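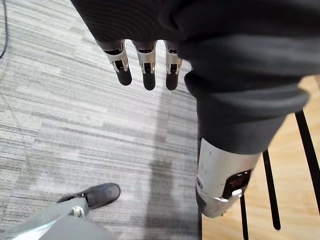 1. Where the method stands

This report covers work at the Skendevdale site on the Courtois method, which trains a two-handed robot on demonstrations weighted by how much the wrist cameras add to the head view. Plokilberg is paying for one claim to be tested: that weighting beats simply collecting more data. We can't support that claim yet.

We recorded 2326 demonstrations and kept 1869. Most of the rejects had wrist and head footage that didn't line up in time. The proposal allowed for a much smaller loss, and I would like to know why before we record any more.

2. The grocery room

The head view covers a lot of floor and very little of the fingers. That was the argument for the wrist cameras in the first place.

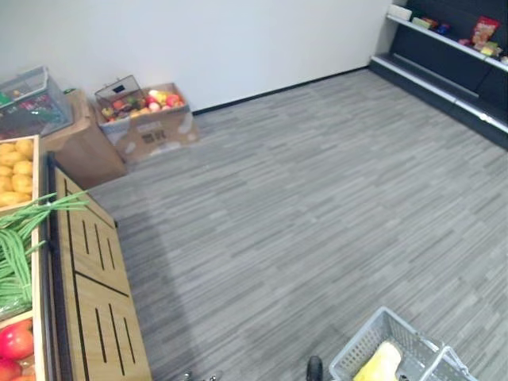

Grocery room from the head camera, with the produce stand at left and the shelving at upper right.

On produce tasks the weighted policy did better than the plain one. The gap looks good on a chart. It shrinks a great deal when we drop the sessions recorded by our most practiced operator, and those sessions also happen to get the highest weights. We may be measuring a good operator.

3. Cloth

Cloth was meant to be the strong case, as contact is hard to judge from head height. 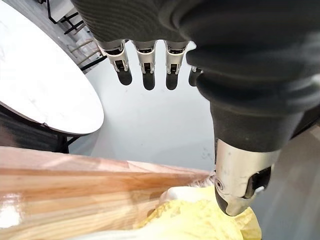

Left hand, wrist camera. The thumb tip is on the yellow cloth.

The weighted policy did no better here. The early report described cloth results as "promising" on the strength of 193 trials, with no repeat on a second day. I would withdraw that word. The full set of 500 trials shows no difference I would defend in front of a reviewer.

4. Picking up from the floor

Low targets were added late and were not in the original plan. The weights change sharply from one session to the next for what should be the same task, so I have left the scores out of this report.
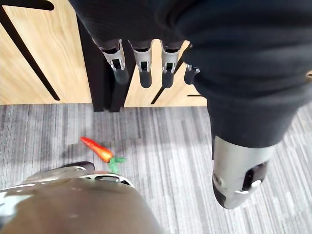 Report author
Principal Investigator, Rornell project
04/05/2024

5. What we ask for

No new recording until June. We want to use the time to rerun the produce comparison with operators balanced across both policies, and to find the timing fault. If the gap is gone after that, the second phase should be cut back to the data tools, which work and which other groups could use as they are.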